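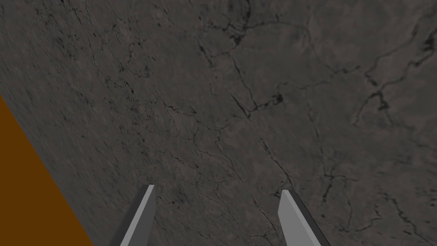

Materials Technician, Countertops and Stone Surfaces
Gradell, Uritz plant
Full time, day shift

The technician prepares and tests slab samples for the Ninier product line. Duties include cutting coupons, running stain and abrasion tests, logging results, and calibrating the 2 polishing benches.

Requirements: 4 years of shop or lab experience, able to lift sample crates, basic spreadsheet skills. Forklift license preferred.

Apply in writing to Gradell Personnel, 217 Awwad Road. Start date: July.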